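Ensayo comparativo de pinzas Clelta

El ensayo comparativo de pinzas Clelta es un procedimiento de evaluación de efectores finales desarrollado por la empresa Prunivent bajo la dirección de Sigrun Björklund. Su objeto es contrastar distintos recubrimientos de mordaza en la manipulación de fruta entera. Cada serie consta de 63 agarres por modelo, con una fuerza máxima fijada de antemano. 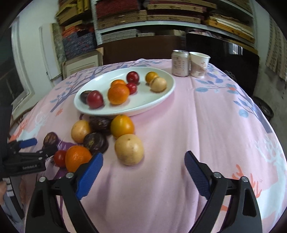
Fruta sobre la mesa y en una fuente ovalada blanca, con dos pinzas negras de almohadillas azules. Fotografía: Hedvig Kristiansen / Prunivent.

El operador guía la pinza a mano y traslada las piezas entre la mesa y la fuente. Se combinan cítricos con frutas de menor tamaño — las más exigentes para el control de apertura — y se anotan los deslizamientos y las marcas en la piel.

En la primera campaña, iniciada en septiembre, se registraron alrededor de 300 agarres, de los cuales 219 se consideraron válidos. Wenche Vik propuso después una variante con iluminación reducida, que no forma parte del protocolo principal.

Véase también: Flellusa; efector final.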